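Keeping Doorways, Cabinets and Picture Frames in Good Order

Old apartments need small repairs all the time. I have lived in mine in Vokdale for many years, and each November, before the heating runs every day, I go from room to room with a damp cloth and one screwdriver.

I start with the doors. If a door rubs at the top, first tighten the upper hinge. Very often this is enough, and you do not need the plane. 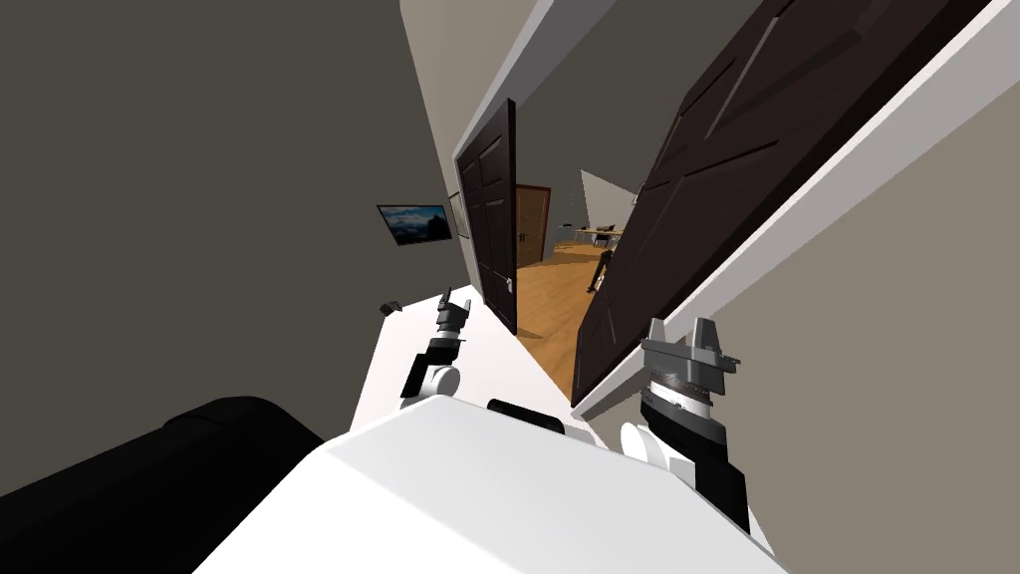

Picture credit: Hideaki Takagi / Trullach

For a squeaking hinge I take out the pin, wipe it and rub it with candle wax. Oil works faster, but it collects dust and later makes a black line on the paint.

Dark wooden cabinets show every finger. Mix one spoon of mild soap in a bowl of warm water, wring the cloth very well and wipe along the grain. The edges of the panels hold grease, so go there with a soft toothbrush. Dry at once — water marks on dark wood stay a long time. Wax I use only two times in a year, and very little.

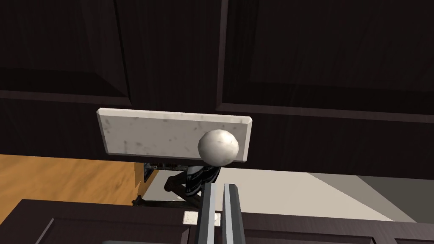 Raised-panel doors in dark wood

Stone and marble do not like vinegar or lemon. My neighbor Ingeborg cleaned her windowsill with vinegar and it lost its shine in 3 places. Plain water and a drop of dish soap are better.

Now the picture frames. One nail is fine for a light frame, but a heavy one wants two hooks on the same level, with roughly 4 inches between them. Before you hang it, pull the wire by hand and look if the knots move.
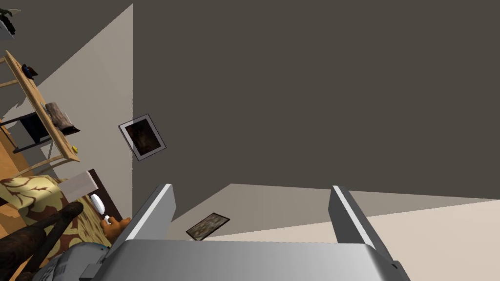
Ursina Lüthi

Small felt pads on the lower corners keep the frame straight and protect the wall from gray marks. When you clean the glass, spray the cloth and never the glass, or the liquid will run under the edge and stain the mat. Old nail holes I fill with a little spackle, let it dry overnight and sand with fine paper.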